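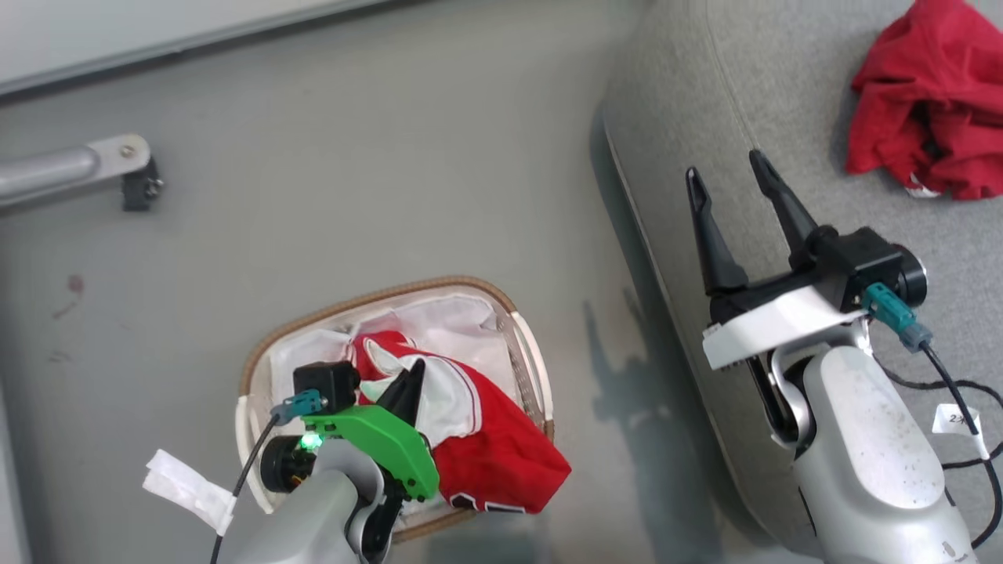 Home | Notebook | Index | Previous entry | Next entry

Saturday, August 10, 2019
R. Segers

Laundry corner, basket and liner.

Oval woven basket, tan rim, white fabric liner draped over the edge. Liner weighed before use: 452 g. It creases along the upper side and the left. Arnel wants it tied down at 3 points. I would leave it alone until we have washed it once and know the shrinkage.

Red garment with white panels in the basket for this one. Part of it hangs over the rim and reaches the floor, lettering near the lower edge. Slippery stuff drags the rest out after it once enough is over the side — same complaint Dehua had in January with the Kernis sheets. Fold before loading, or use a deeper basket. Fenna has a Gromero catalog with deeper ones, price not checked.

Gray upholstered cushion stays to the right of the basket. Floor to be swept before anything light-colored goes in.

To do:
- wash liner, no softener, weigh again
- 10 load/unload rounds with towels only
- ask Rosario where the 500 g check weight went

Scale drifts when the door is open. Readings taken with it shut.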